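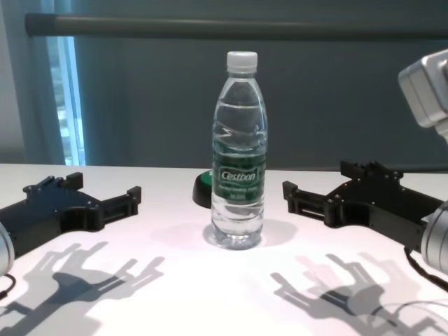

A bottle of Cestbon, green label and white cap, on a white table.

In praise of the bottle on the table

By Zoi Moschos
29 April 2026

My aunt Edit would not have a bottle on the table. Milk went into a jug, squash went into a jug, and water, if anybody was grand enough to want it with a meal, went into the big glass jug with the chip in its lip that you had to turn away from visitors. I grew up thinking a plastic bottle at dinner was about as bad as coming down in your socks. It has taken me most of my life to change my mind, and I would like to say a few kind words for the plain small bottle of water, standing up by itself with its cap on.

I should say first that I know what is wrong with it. I have walked the river path at Clavomthorpe after a bank holiday, and I have filled a carrier bag before reaching the second stile. If you have a good tap and a cupboard full of glasses then please use them, I do. My quarrel is with the sniffiness, the idea that a bottle set down in front of you is a sort of insult, as if your host couldn't be bothered.

What changed things for me was a week some years ago, one wet November, when I was going from office to office for the parish history and sitting at a great many other people's tables. At Langlois, the old seed merchants, I was shown into a back room by a Mr Kittipong Ratanaporn, who went away to find the ledgers and was gone for what felt like a whole afternoon. Before he went he put a bottle of water in front of me. He didn't ask, so I didn't have to do the little dance of "oh no, I'm fine, well, only if you're making one". I had my own water with its seal unbroken, and I could drink it or take it home on the bus. I thought it was one of the kindest things anyone had done for me that week, and I don't suppose he gave it another thought.

A glass of water asks something of you, you see. You have to find somewhere safe for it, away from your elbow and other people's papers, and once poured it goes on getting dustier and more reproachful until somebody tips it down the sink. A bottle with a screw cap can be knocked flying at the start of a meeting and picked up again with no harm done (I have tested this more often than I'd like).

And they are prettier than we give them credit for! I mean that. Look at one on a pale table, with the light caught in the water and wobbling about, and the green of the label going all bent and swimmy through the lower part. Those ridges round the body do lovely things. If a glassblower had made it we would pay £62 and keep it on the windowsill, and my friend Rungnapa, who paints, once spent 15 evenings on a bottle very like it and said at the end that she still hadn't got the shoulders right.

I like a label too, I must admit. A good dark green with a white name written across it is a cheerful thing to have in front of you during a dull talk. I have read the small print on a great many bottles when I ought to have been listening to the drainage report.

Aunt Edit came to stay with me the summer before last, and I put a bottle by her bed with a glass turned upside down over the cap, as a sort of truce. In the morning the glass was on the dressing table, quite clean, and she had drunk straight from the bottle. We had our breakfast and I didn't mention it. The jug is mine now, chip and all, and it has tulips in it.

Letters and contributions to the editor, The Clavomthorpe Quarter, Grelum House, Clavomthorpe | © 2026 The Clavomthorpe Quarter | Back to top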